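Yavuz Soylu
March 5, 2018

OK, a few people asked what I do all day, so here goes. I teach robots to do things by doing the thing myself, over and over, with a gripper in my hand. Thread, because I can't keep this short.

1/ There are two setups at our place in Etville. One is remote control: you sit at a desk, move a pair of handles, and the arm across the room copies you. The other is a gripper you just hold and carry around. Same idea, very different afternoon.

2/ I started on remote control and I was so bad at it! There's a tiny lag, and your brain keeps wanting to fix it. My first try at putting a cup on a shelf took me longer than making the coffee that went in the cup.

3/ Then I got handed the gripper and wow. You feel the thing you're picking up. If it's slipping, you know before you see it. I went from 19 usable takes in a day to 80, same task, same me.

4/ "Usable" is doing a lot of work in that last post. A take gets tossed if I hesitate too long, bump something, or start from a spot I've already used too much. Yazıcı (my boss, very patient, terrifying with a spreadsheet) goes through every single one.

5/ Biggest thing I had to unlearn: being neat. My early takes were all the same smooth little move from the same side. The robot learned it beautifully and then fell apart when we shifted the table by a hand's width. So now I come in high, low, from the left, a bit crooked.

6/ Also, please practice letting go. Everybody works on the grab. The release is where stuff tips over. Open slowly, wait a beat, back straight out.

7/ Luruvis is what we call the software that lines up my hand motion with the arm's. It hates fast wrist turns. If I spin my wrist the way I would at home it loses me completely, and I have to go back and do it again while muttering.

8/ Handheld gripper, table side, ceiling lights on:
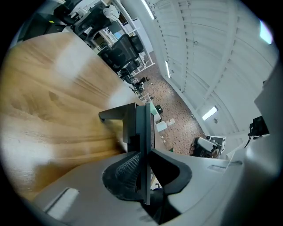 Do you need to know how to code to record demos?
What you need is steady hands and the patience to repeat yourself. The coding happens after, and other people handle it. I came from a bike shop and learned the recording part in five days.

9/ Remote control still wins sometimes, by the way. With the handheld one I can cheat without noticing, like reaching in a way the arm can't bend. Over remote control the arm just stops and I feel silly.

10/ Next up is a folding task for the Prallance project, which we want done by July. Towels first. I've folded 61 so far and I'm not sure I've done it the same way twice, so I guess that's the variety sorted. If anyone has a good trick for finding the corners with two fingers, please reply, I'm begging.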